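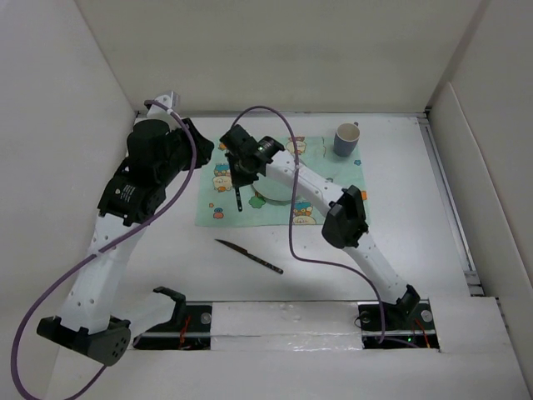
ロボットなんだから、やり方を教えなくても最初から知っているんじゃないの、とサボルチ・ドゥダーシュさんはたずねてきました。大人でもそう思っている人は多いので、サボルチさんだけがうっかりしているわけではありません。

残念ながら、ロボットは何も知りません。買ってきたばかりのロボットアームは、お皿が何のためにあるのかも、ナイフのどちら側を持てばいいのかも知りません。お腹がすいたことも一度もないので、食事の準備をする気持ちもわかりません。わかれというほうが無理です。

そこで、人間が教えることになります。今回は「食卓のしたく」を例に、ロボットに仕事を教える方法を見ていきましょう。

■ 言葉で教えてみる

まず思いつくのは、言葉で説明することです。「お皿を布の上に置いてね」。人間のきょうだいなら、これで通じます(やってくれるかどうかは別の問題です)。

ところがロボットにとっては、この一文はなぞだらけです。お皿はどこにあるのか。ふちをつまむのか、下からすくうのか。どのくらいの力でつかむのか。布のどのへんに置くのか。どの高さで指をはなすのか。高すぎれば、お皿は置かれるのではなく落とされます。

ためしに、目の前のコップをとなりに動かすとき、自分のひじが何度曲がっているか言ってみてください。言えませんね。わたしも言えません。毎日やっているのに説明できないことが、わたしたちの体にはたくさんつまっているのです。

■ 手をとって教える

言葉がだめなら、体で教えます。

ひとつめは、ロボットの腕を人間が直接つかんで動かす方法です。習字の先生が後ろから手をそえて、いっしょに「とめ、はね」を書いてくれるのに似ています。人が腕を動かしているあいだ、ロボットは自分の関節の角度を記録します。関節というのは、ひじや手首のように曲がるところです。

わかりやすい方法ですが、弱点もあります。教える人の手や頭がカメラの前に入りこんで、かんじんのお皿が見えなくなることがあるのです。それに腕が2本あるロボットだと、右手でロボットの右腕、左手でロボットの左腕をつかんで、別々のことをさせなければなりません。頭をなでながらお腹をたたく遊びを、重たい道具を持ってやるようなものです。

■ はなれて動かす

もうひとつは、遠隔操作です。「えんかくそうさ」と読みます。はなれたところから動かす、という意味です。

よく使われるのは、ロボットと同じような形をした、操作用の小さな腕です。人間がこの腕を動かすと、ロボットの腕がそっくりまねをします。こちらが指を閉じれば、あちらの指も閉じます。こちらがくしゃみをすれば、あちらもびくっとします。まねをするのが仕事なので、そこはがまんしてもらいましょう。

操作のしかたはほかにもあり、ゲームのコントローラーのようなものを使うこともあれば、ゴーグルをかぶって両手の動きを読みとらせることもあります。ゲームが得意な人は有利かというと、最初の10分だけは有利だそうです。

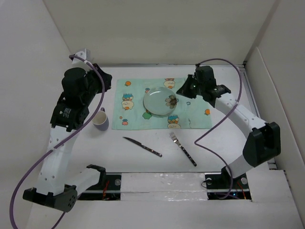 緑の布の上にお皿、手前にナイフとフォーク。2本の腕で食卓のしたくに取り組む。

ステットソープ教室でロボットの先生をしているシャクンタラ・カシャップさんは、はじめて遠隔操作をした日、フォークを1本持ち上げるのに3分かかりました。「自分の指なら何も考えないのに、あの日はフォークのことしか考えられませんでした」と言っています。

むずかしいのは、うすくて平らなものです。机にぴったりくっついたフォークは、ロボットの指先がほんの少し高いとつかめません。ほんの少し低いと、今度は机をつついてしまいます。やわらかい布は、ひっぱればしわになり、上のお皿までいっしょに動きます。カップには取っ手がありますが、それがどっちを向いているかで、腕の近づき方を変えなければなりません。

■ 何回教えればいいの?

ここで、がっかりするお知らせです。1回では足りません。

カシャップさんたちの「ミストビー」という計画では、食卓のしたくのお手本を1,637回分集めました。あなたの家の夕食に直すと、4年分をこえます。しかも食べられません。

どうしてそんなに必要なのでしょうか。たった1回しか見ていないと、ロボットは「お皿はいつもこの場所にあるもの」と思いこむことがあるからです。お皿が指3本分ずれただけで、何もない空気をていねいにつかみ、何もない空気をていねいに置きます。本人はまじめです。

そこで、お皿の場所を変え、ナイフの向きを変え、布やお皿も別のものにかえて、何度もやってみせます。いろいろな場合を見せることで、「場所が変わっても、めざすものは同じらしい」というつながりを、コンピューターが見つけやすくなるのです。

お手本の中には、失敗しかけてやり直したものも入れておくと役に立つことがあります。いつも完璧な先生だけを見て育つと、フォークがすべったときにどうすればいいかわかりません。算数のノートに残った消しゴムのあとと同じです。おうちの人に何か言われたら、そう説明してみてください。通じるかどうかは保証しません。

■ 記録されているもの

お手本を見せているあいだ、コンピューターは主に次のものを記録しています。

・カメラにうつったようす
・腕の関節がそれぞれ何度曲がっているか
・指がどのくらい開いているか
・人間がどう動かそうとしたか

これを時間の順にならべたものが、1回分のお手本です。あとでコンピューターは大量のお手本を調べて、「こう見えているときは、こう動く」という決まりを自分で組み立てます。これを「模倣学習(もほうがくしゅう)」といいます。模倣とは、まねのことです。むずかしい漢字を使うと、まねもりっぱに聞こえます。

■ やってみよう:人間ロボット

友だちと2人でできます。用意するものは、プラスチックのお皿、コップ、スプーン、ハンカチです。ナイフや割れるものは使わないでください。

1. 1人がロボット役になり、目をつぶります。
2. もう1人は先生役です。言葉だけで、ハンカチの上にお皿を置かせてみましょう。「もうちょっと」は禁止です。
3. 次に、先生役がロボット役の手首をそっと持って、同じことをします。
4. 役を交代します。

どちらが早くできましたか。言葉だけのときにけんかになった組は、順調です。ミラード小学校でやったときは、48秒でけんかになりました。

■ ことばのメモ

グリッパー:ロボットの手にあたる部分。2本の指ではさむ形のものがよく使われます。5本指でなくても、お皿は運べます。

遠隔操作:はなれた場所から機械を動かすこと。

模倣学習:お手本をもとに、動き方を学ぶこと。

サボルチさんからは、このページを読んだあとにもう1つ質問がとどきました。ロボットはいつ食器洗いをおぼえるのか、というものです。水とあわの話は少し長くなるので、次の回で取り上げます。それまでは、自分で洗ってください。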